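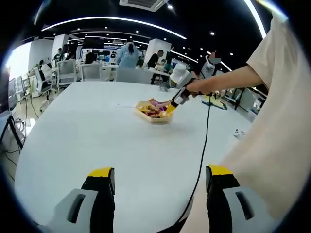 Shelf-life claims again. Clekico say their film keeps wafers crisp for 300 days, and I don't believe it. Their May sheet gives 121 days of real storage and the rest is a curve. A big white table with a rounded edge is fine for a tasting, less so for sorting samples. Piras film went soft at day 78 in our cupboard.

June 21, 2023, Sibel Ekinci

Want 2 more humidity runs before I sign anything.
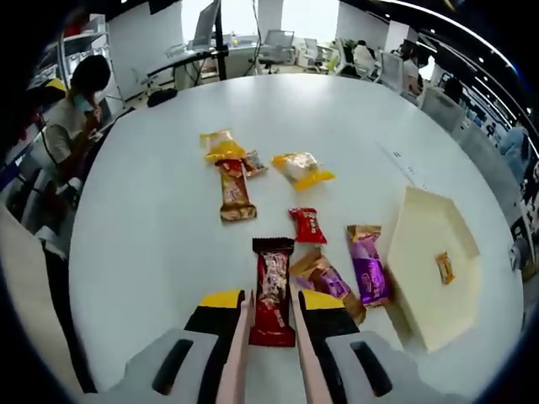 Wrapped snacks on the round table.

Recent entries
Ridier seal test
Ollevport cupboard log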